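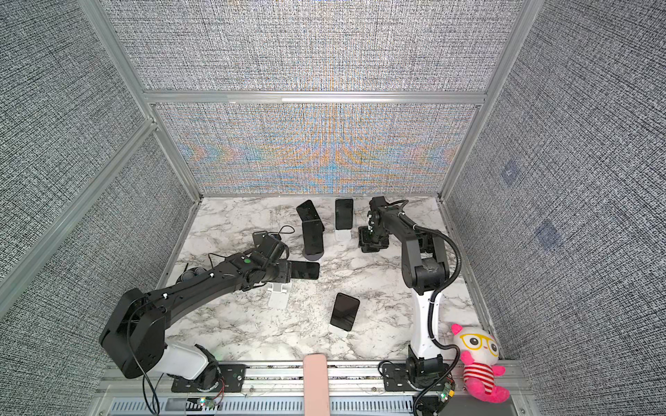

Telemóveis pretos no tampo branco com desenho de mármore. Ao fundo, um deles no suporte.

Visita à casa aberta da Harkton, em Sustlow

Escrevo este relato em português, que não é a minha primeira língua, e peço paciência para alguma frase mais dura. Uma parte dos leitores desta página pediu-me notas sobre as visitas que faço a oficinas e armazéns pequenos, e a de agosto foi a mais comprida até agora. Passei na Harkton a manhã inteira e um bocado da tarde.

A Harkton recebe telemóveis usados, verifica-os, limpa-os e volta a pô-los à venda. Também vende suportes de mesa, cabos e capas. Uma vez por ano abre a porta a quem se inscreve. A inscrição faz-se por correio eletrónico e a resposta demorou nove dias, por isso aconselho escrever cedo.

Como chegar

Fui de comboio até Sustlow. Da estação até à Harkton são quase 20 minutos a pé, primeiro por uma rua com lojas e depois ao longo de um canal com muita sombra. Há um autocarro, mas o horário de verão não combinava com a chegada do comboio. A zona industrial tem as ruas numeradas de uma maneira que não compreendi: a Harkton fica entre o número 14 e o número 31, e à porta só existe uma placa pequena à altura do joelho. Passei por ela duas vezes.

Quem for de carro encontra lugar atrás do edifício, do lado do armazém. A entrada dos visitantes é do lado oposto e é preciso dar a volta completa.

A receção

Deram-nos um autocolante com o número do grupo e uma folha dobrada com a planta. O espaço todo tem 1898 metros quadrados, segundo a folha, repartidos por dois pisos. O meu grupo era o das dez. O grupo das nove e meia ainda estava no corredor quando começámos e durante um tempo andámos misturados, o que teve a vantagem de ouvirmos duas explicações da mesma coisa. As duas não eram iguais em todos os pontos.

Na receção há uma estante com telemóveis antigos, daqueles com teclas e com antena. Fiquei contente de encontrar o modelo que tive no meu primeiro ano de trabalho. A bateria durava uma semana e o toque era insuportável. Um senhor ao meu lado disse que ainda guarda um igual na gaveta da cozinha e que o usa de despertador.

A chegada dos aparelhos

Começámos pela sala onde se abrem as encomendas. Os aparelhos chegam em envelopes almofadados, em caixas de sapatos, em meias. Sim, em meias de lã, e explicaram-nos que é das melhores embalagens, desde que a meia esteja lavada. Cada aparelho recebe uma etiqueta e entra num tabuleiro com divisórias de espuma. No mês anterior à nossa visita tinham entrado 2753, e este foi o número que toda a gente anotou.

Perguntei o que acontece com as coisas esquecidas dentro das capas. Guardam-se num armário por três meses: cartões de transporte, fotografias tipo passe, recibos, uma folha de trevo seca. Quando há morada, mandam de volta. O armário estava fechado, e pareceu-me bem assim.

O que mais me interessou nesta sala foi a triagem das capas. Eu imaginava que fossem para o lixo. As de silicone lisas são lavadas e oferecidas a quem compra um aparelho do mesmo tamanho. As de pele ficam de lado, com cheiros muito variados, e ainda procuram para elas um destino. Uma visitante sugeriu fazer estojos para óculos e a sugestão foi escrita num quadro.

A mesa com desenho de mármore e o tecido

A fotografia que abre este relato é a que prefiro do dia. Gostei daquela superfície branca com veios cinzentos, com os telemóveis espalhados em cima. O preto sobre o claro vê-se muito bem, mesmo quando o aparelho está deitado, com o vidro escuro para cima. Em minha casa tenho uma mesa de nogueira quase preta e perco o telefone em cima dela várias vezes por dia. Desde a visita penso seriamente numa toalha branca.

O suporte do fundo também me agradou: uma haste alta, uma base redonda, tudo preto, com o telemóvel inclinado. Tenho uma opinião talvez exagerada sobre suportes. Os meus têm sido de arame dobrado ou de plástico leve, e todos caem quando se toca no ecrã com um pouco de força. Uma base redonda dá para virar sem levantar, e uma haste alta deixa o ecrã mais perto dos olhos, coisa que o meu pescoço agradece quando falo com a família ao domingo, perdão, ao fim da semana (em português confundo sempre estas expressões).

Do tecido das paredes, com o seu padrão apertado de cinzento e branco, trouxe uma recordação menos calma. É bonito, lembra uma manta de campismo que a minha tia tinha, mas de certa distância a minha fotografia dele faz umas faixas de laranja e azul na parte de trás. Chama-se efeito moiré, e a palavra vem, salvo erro, de um tecido de seda.

A limpeza

No piso de cima ficam as bancadas de limpeza. Usam panos de microfibra cortados em quadrados, pincéis macios e palitos de madeira para as ranhuras do altifalante. Pude experimentar num aparelho de treino. Aprendi que há anos faço mal: punha o líquido diretamente no ecrã. Deve pôr-se no pano, pouco, e passar de cima para baixo. Para o conector, só o palito seco e a luz de uma lanterna. Tirei de lá uma bolinha de cotão do tamanho de uma lentilha, com grande satisfação, e o meu grupo quis ver.

Os panos lavam-se sem amaciador. Esta informação foi repetida três vezes e está escrita também na folha.

Depois de limpos, os aparelhos são classificados pelo aspeto. A escala vai de A a D e há um painel com exemplos de riscos, que se podem comparar com o dedo. A diferença entre B e C é muito fina. Pediram-nos para classificar um aparelho cada um e eu dei um C a um que era B. A senhora que o tinha avaliado antes de mim ficou um pouco ofendida, a brincar, julgo eu.

A Nivudar, na porta ao lado

Com o mesmo autocolante pode visitar-se a Nivudar, que ocupa a parte lateral do edifício e faz caixas de cartão. É um espaço barulhento e cheira a papel molhado. As caixas para telemóveis saem planas e armam-se sem cola, com três dobras. Mostraram uma versão nova em que a gaveta interior tem um recorte para o polegar. Parece pouca coisa, mas quem já sacudiu uma caixa com as duas mãos para o telefone sair sabe apreciar.

Ofereceram-nos caixas com defeito de impressão. Trouxe algumas e guardo nelas sementes.

A Nivudar não tem corrimão do lado esquerdo da escada e os degraus são altos. Digo-o para quem tenha dificuldade em descer. Na Harkton existe elevador, e a chave pede-se na receção.

O almoço

Almocei no Hsieh, do outro lado do canal, que me recomendaram na receção. Tem poucas mesas e a ementa está numa ardósia. Comi massa com pepino e amendoim, fria, muito boa para o calor que fazia, e um chá que serviram num bule sem tampa. Paguei menos do que esperava. Não aceitam cartão, o que num almoço depois de uma visita a telemóveis apanhou várias pessoas desprevenidas. A máquina de levantar dinheiro mais próxima é a da estação.

A loja

Regressei à Harkton para ver a loja, que de manhã estava cheia. Os aparelhos estão em prateleiras por tamanho, o que achei prático: eu não sei nomes de modelos, mas sei o que me cabe no bolso do casaco. Cada um tem um cartão com a letra da classificação, a capacidade e o estado da bateria. Pode pegar-se em todos. Os suportes e os cabos estão ao fundo, perto da caixa, com os preços escritos a lápis.

Comprei um cabo curto e um suporte em segunda mão, cinzento, com um risco na base. Não comprei telefone. O meu é um C, se aprendi bem a escala, e ainda trabalha.

Notas práticas

A visita é gratuita e dura duas horas, sem contar a Nivudar. Pode fotografar-se no piso de baixo; no de cima convém perguntar em cada bancada. Há bengaleiro, mas sem fichas. Crianças a partir dos oito anos entram acompanhadas, e as que vi no meu grupo divertiram-se sobretudo com os pincéis. As explicações são faladas depressa. Quem, como eu, precisa de um pouco mais de tempo com a língua deve pedir a folha comprida, que tem o texto quase todo e não está à vista: fica numa gaveta do balcão, à direita.

O comboio de volta saiu às 16h40 da linha 2, embora o painel indicasse a linha 1.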